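Chelsea Rudd
August 29, 2021

Everyone keeps sending me the Plirnau pants-folding method, the one that's supposed to "change your drawer." I have 70 percent of a drawer and plenty of doubts. Trying it today.

Step one is lay them flat and smooth them out. Fine.
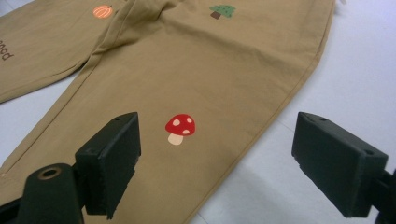 Mushroom pants, flat and slightly rumpled.

The lesson says to work from the crotch outward, where the fabric bunches. That much I believe. It also says you can do a pair in 2 seconds. I don't believe that for a minute.

Lucie Girard says do it on the bed. The method says a hard surface.
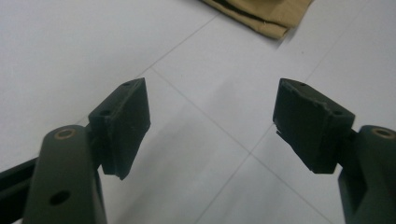 My problem with folding lessons is that they all assume plain pants and a perfect room. Mine is a regular room with a regular floor. I'll give them this much, pale white tile is a better place to fold than a soft mattress. A crease stays where you put it.

Leg over leg, then up from the hem. So far it's what my mother did, minus the $82 course. 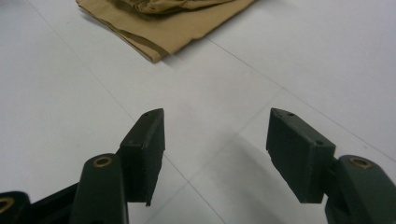
Do they have to stand up on their own in the drawer?
Only if you file them upright. Stacked flat, any fold that fits the drawer will do.

Huw Landeg swears his stay neat for weeks. I've seen Huw's drawer. Checking mine again next May.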